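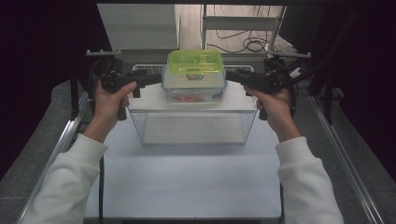

Known fault: slip on clear containers

Read before using the Vatside basket set. Left gripper drops out of sync, jaw width freezes for up to 2 seconds while the hand keeps moving. Worst on the clear box with the green lid, held from both sides over the wire basket. 30 episodes hit, flagged bad_width — dont train on them.

Cause: loose encoder plug, found by Phyllis Dobson. Reseated 26/12/2022. Right side fine.

Still open: no check at record time. Logs to Dean Lambert.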